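My first winter with the rain gauge

Mon 13 January

I promised in the last post that I will write about the rain gauge, and then I did not write for many weeks. Waraporn Phetsri sent me a message yesterday asking if the gauge was blown away. It was not. It is standing in the same place, on the post behind the bicycle shed, and it has now six months of numbers.

For those who came here recently: in July I bought a manual rain gauge, the simple kind with a wide funnel and an inner tube. Before that I had only an electronic station, a Tollura, which measures temperature and wind quite well but with rain it has its own opinions. It has a small bucket inside that tips when enough water comes in. When the rain is very strong, the bucket cannot keep up, and when the rain is only a light drizzle, the water sits in the bucket and maybe dries before it tips. I knew this from reading, but I wanted to see it in my own yard.

The storm of the second week of December was the first good test. You will remember it, if you live on this side of the valley. The forecast in the morning spoke only of showers, then at lunch the low pressure center turned a little to the south of where all the models had it, and from three o'clock we were under the same band of rain until after midnight. I was watching the radar and it looked like the band was nailed to the hills. Each time I thought the back edge was coming, a new piece formed behind it.

I went out with a flashlight at ten in the evening to look, because I was afraid the inner tube would overflow. It had already overflowed into the outer cylinder, so I had to measure in two parts, which I had never done before, and I did it on the kitchen floor with wet socks. In the morning I measured again. The total for the day was 191 millimeters. The Tollura showed much less. I will not give its number, as later I found a dead leaf in its funnel, and the comparison is not fair to it.

I sent my reading to the regional network and they wrote back to ask if I was sure. I was a little offended, but it is correct that they ask. Hamidreza Heydari, who has his gauge at the upper end of Kariuki Road, had a similar number, and after that they accepted both. 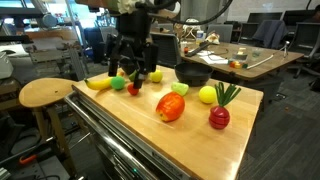 What I find difficult to explain to people is why the total matters if everybody saw that it rained a lot. My cousin said exactly this. But the creek gauge at Zondo showed a rise that did not fit with the rain recorded at the airport, and if you have only the airport, you would think the creek gauge is broken. The airport is in the open plain and it got a quite ordinary wet day. The rain that filled the creek fell on the slopes, at 800 meters and above, where there are almost no stations. My house is lower than that, but I am much nearer to the slopes than the airport is.

The wind direction was the main thing, I believe. With a west wind we are in the shadow of the ridge and we get very little. With a wind from the southeast, as in this storm, the air has to climb directly over us. The old people in Jatier say that rain from the lake side fills the cellars, and I used to think it was only a saying. I would like to look at older storms and check how many had this direction, but the old records are on paper and the library has limited hours in winter.

I also made mistakes this season and I want to write them down, so that I don't repeat them.

In October I was away for four days and I did not ask anyone to read the gauge. I then entered the whole amount on the day I came back. This is wrong; it should be entered as a multi-day total, there is a separate form for it. Ah-rin Maeng from the network noticed and corrected it, very politely.

In November we had the first frost and I left the inner tube inside. It did not crack, but I had luck. In winter you should take out the funnel and the tube, leave only the outer cylinder, and melt the snow indoors. Ama Baidoo told me she brings the cylinder inside, adds a measured amount of warm water, pours everything into the tube, and subtracts what she added. I have tried it 2 times now and both times I forgot to write down how much warm water I added. So for those days I have only an estimate from the depth on the snow board, and I marked it as an estimate.

The snow board is another story. Mine is a piece of old shelf painted white, and the neighbor's cat likes to sit on it in the morning, exactly in the center.

For the next weeks the outlook is calm. There is high pressure over us and the nights are clear, with fog in the low parts that in some places stays until the afternoon. The long-range maps show a possible change toward the end of the month — but I have stopped believing anything past the first week, at least for rain. For temperature I find them more useful. If the change comes, I will be interested to see if the wind goes to the southeast again before the front, or if we get the usual west wind and nothing.

Atieno Koech asked in the comments which gauge she should buy and where to put it. I would say any manual one with a funnel of good size, and for the place, look for a spot which is as far from the house as the house is tall, better two times as far. My own spot does not fully respect this rule. The shed is low, but there is a plum tree on the north side that has grown more than I expected, and I will have to cut it back before spring or move the post. Moving the post means that the new numbers are not completely comparable with the old ones, so I prefer to cut the tree. My wife prefers to move the post.

I will put the monthly table on the other page when I have finished checking October.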